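Workshop and household tips: can a machine do this chore yet?

Readers of the Umcombe tips page often ask me if they should wait for a robot before they buy a new broom. My answer in April 2025 is still no, but it depends very much on the chore. I repair kitchen furniture in a small shop, and I follow this subject in the evenings.

Sweeping and mopping. Yes, on flat floors. Lift the chairs first and pick up any cables. A thick fringe on a carpet should be folded under.

Folding clothes. Not yet at a price for a normal home. Towels are possible, shirts take too long. Fold them by hand while they are still a little warm from the dryer.

Sanding a table top. In a big shop, yes, if all the tops have the same shape. We do 4 in a week, all different, so I sand by hand. Start with a coarse paper, go always with the grain, and wipe off the dust before you change to a finer one.

Sorting screws. A machine can sort 1,000 equal screws very well. For the mixed tin that everybody keeps under the bench, use a muffin tray and a magnet.

Tidying up toys and blocks. This one looks easy and it is not. The fingers must come down on two opposite sides of the block, and a block that stands turned needs the whole hand to turn too. Most of this practice is done first in simulation, where a bad grip does not break anything.
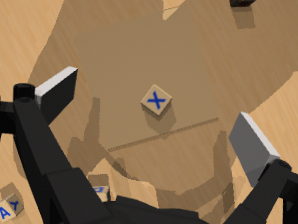

Simulated view from above: the X block between the two fingers, not yet gripped.

If you want to prepare your home for such a helper, the same advice is good for people also. Leave a space of two fingers between things on a shelf. Use open boxes and not boxes with a tight lid. Keep a lamp on both sides of the work table - one strong lamp makes a hard shadow just where you need to look.

Loading the dishwasher. I would not trust it with glasses. Plates are more simple, but you must still scrape them before.

Next time I write about drawer runners, and how to stop them from squeaking with candle wax.

Ovidiu Sandu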